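Ghislain Lapointe
11 Feb 2024

Spent the morning sorting the utensils in the shared kitchen at Tolwood. Short thread, mostly for the people who cook there.

The drawer next to the stove has not closed properly since July. I took everything out and put it on towels. Two of the big spoons were bent and one whisk had lost half its wires. Those are gone.

Rule I used: if it has a hole in the handle, it goes on the wall. If it doesn't, it goes back in the drawer. That cleared more space than I expected and the drawer shuts now.

The rail is a Sulloda, the long one. It came with hooks but they are too thick for most of the handles. I bought a bag of thinner S-hooks at Brenderier and they fit everything I tried so far.

Before drilling I asked Roy Lightfoot if the screws should go in the brick or the mortar. He said mortar, so you can patch it later if you move the rail. Other people will tell you brick. I went with Roy – he did the shelves in the hallway and they are still up.

Rail is 196 cm off the floor at the moment. That is too high for some of you. I know. I have only put in the two end screws, so say something this week and I will bring it down before I do the rest.

Washed everything while it was out. Ribbed handles are the worst for grease. It sits down in the grooves and a sponge goes right over it. Old toothbrush, hot water, dish soap, then rinse and stand them up to dry.

Somebody asked about the Borbély pans. They stay where they are, on the bottom shelf, lids behind them. I did not touch the pans.

Also not touched: the knives. They need a proper block or a magnet strip and I am not hanging them over a counter where people lean.

Still missing the small ladle and the good potato peeler. If either one went home with you by accident, just put it back in the drawer, no need to tell me.

Order on the rail doesn't matter to me. Hang things back by the hole when you are done and leave the end hook free for the oven mitt.

Last one for today, the teal handle.
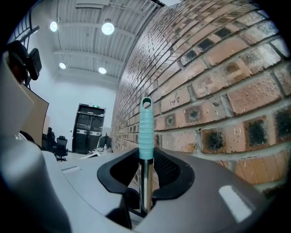
Mint-teal, ribbed grip, round hole at the top. Goes on the rail.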